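Newsletter > October > Wiki Corner

We use cookies to remember your reading preferences. Accept / Settings

Wiki Corner: the Grirnar pages are finally growing up

If you've been reading Stendard since the early volumes, you know the Grirnar problem. The biggest machine in the whole series, the one that walks across the seabed in the opening pages, and for years its wiki entry was two paragraphs and a link to a dead forum. Well, go look at it now! Myroslav Ostapchuk has spent the summer rebuilding the article from the ground up, and it's the best thing on the site (I say that as somebody who wrote a good chunk of the rest of it).

The part I keep going back to is the section on the 12 plates. We all knew Grirnar's armor was numbered, but Myroslav went through the serialized chapters and matched every plate to the pilot who carved it. Plate 6 is the one people argue about. In the magazine version it carries Tkachuk's mark, and in the collected edition it's blank. The article now gives both readings side by side and doesn't pick a winner. I'm firmly in the Tkachuk camp — the whole speech at Derkedbridge makes no sense without it — but the other side gets a fair hearing, and the talk page has stayed friendly so far.

There's also a proper timeline. Grirnar sleeps for 2,829 years between the flooding of the lower city and the bell scene, and older versions of the page had it waking up in the wrong volume. That's fixed, with chapter references. If you spot a spot where the translated edition numbers things differently, leave a note on the talk page and it'll get sorted.

Petrică Surdu has been busy on the Derkedbridge side of things. His new page covers the bridge as a location, the siege, and the short radio drama, which I had never heard until he wrote it up. It's wonderful! Grirnar gets a voice for all of 2 lines, and they're both about the weather. Petrică transcribed the whole thing by ear, so a few of the crew names are marked as uncertain. 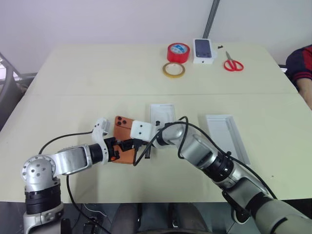

What we still need is help with the side stories. The three chapters where Tkachuk goes home to her mother's orchard have no summaries at all, and they're some of the loveliest in the series. You don't have to be an experienced editor. Write it in plain sentences, put the chapter number at the end, and one of us will tidy up the formatting. Please keep spoilers for the final volume below the fold, because we have new readers coming in all the time and I'd hate for anyone to learn about the second heart from a sidebar.

The next group reread starts with the Derkedbridge siege, at 8 in the evening in the usual chat room. Myroslav will be there to take questions about the plates, and yes, you may bring up plate 6.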